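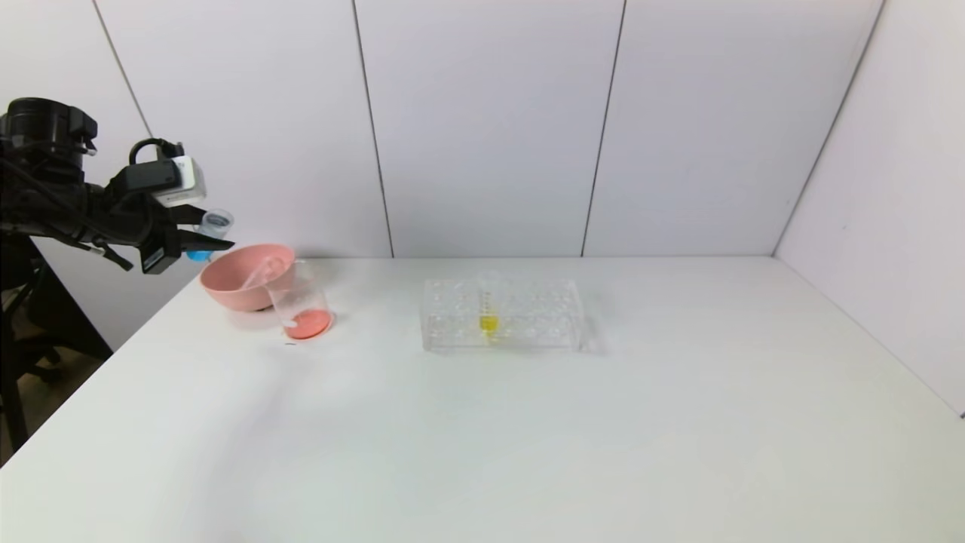
CARTWRIGHT SCIENCE ROOM OPENS ITS COLOR MIXING BENCH TO FAMILIES AND SCHOOLS

December 2020

Cartwright Science Room is delighted to announce the Color Mixing Bench, a new hands-on activity for children, families and school groups. It uses water, food coloring, a few clear containers and a plain white table, and it is one of the most cheerful things we have ever put together.

The activity grew out of a kitchen-table worksheet we sent home with families earlier in the year. We expected a handful of replies. We got 565 completed sheets back, many with extra pages stapled on, and a good number with orange fingerprints in the margins. Children had mixed yellow and red, then yellow and blue, then everything at once, and they had plenty to say about the brown that came out at the end. It was clear that people wanted to do more of this, and with better equipment than a set of drinking glasses.

The new bench is built around things you would find in a school lab. A clear acrylic rack holds the test tubes upright, so each color can be seen from the side and compared with its neighbor. A glass beaker is used for mixing. Next to it goes a wide pink plastic bowl, handy for pouring, and a white plastic spoon. The tabletop is white on purpose. Pale yellow is hard to see against wood, and even a weak blue shows up well over a clean white surface.

The first round starts with a tube of yellow. Visitors make a guess, write it down, and then add a small amount of a second color. After that they can repeat the same mix with twice as much water, or try to match a printed color card. Matching is much harder than it sounds! Our own staff spent most of an afternoon on the card we call "pond green" and we are still not in full agreement about who got closest.

Pouring turned out to be a favorite part of the early tryouts. Moving a liquid from a wide bowl into a beaker takes a steady hand and some patience, and younger children were every bit as proud of a clean pour as they were of a good color. We have added a pouring practice card with plain water for that reason, and it can be done before the mixing or all by itself.

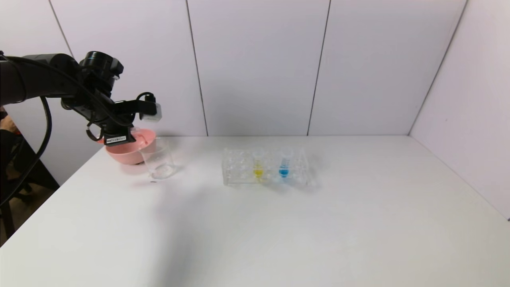 The pink bowl tilted toward the glass beaker, with yellow and blue liquids in the test tube rack.

The activity comes with 12 cards. Each one fits on a single side of paper and uses large type, with room at the bottom for drawing or notes. The cards cover mixing, matching, diluting, pouring and reading the marks on a beaker. Teachers who tried an early set asked for a version with no answers printed on the back, so we made that too. It is now the standard set, and the answers are on a separate sheet.

The project was developed with Murkoreo, a small design studio that drew the cards and the color charts, and with Grallik, which supplied the clear racks and tubes used at the bench. We are very grateful to both. Murkoreo redrew the matching chart several times after we found that our printer made every green look like mustard, and they stayed good-humored all the way through.

Families can book a bench for their own household. A session lasts 67 minutes, which gives an hour for mixing and a short stretch for rinsing out and wiping down. All tubes and beakers are washed between bookings. Aprons are provided, but food coloring does stain, so please leave the good shirts at home.

School groups can borrow the activity as a take-away kit beginning in February. The kit includes the cards, a rack, tubes, a beaker, a bowl and spoons. Schools will need to provide their own water, paper towels and a light-colored table or a large sheet of white paper. Kits go out for two weeks at a time and there is no charge to schools in the Cumer area.

For anyone who would like to try it at home first, the original worksheet is still available, along with the new color chart. The worksheet has been downloaded 956 times so far and works perfectly well with jam jars. Please keep sending in your results, including the brown ones.

About Cartwright Science Room
Cartwright Science Room is a small public learning space in Cumer offering simple, practical science activities for children and the adults who come with them.

Bookings and kit requests: please use the contact form on the Cartwright Science Room website or ask at the front desk.

###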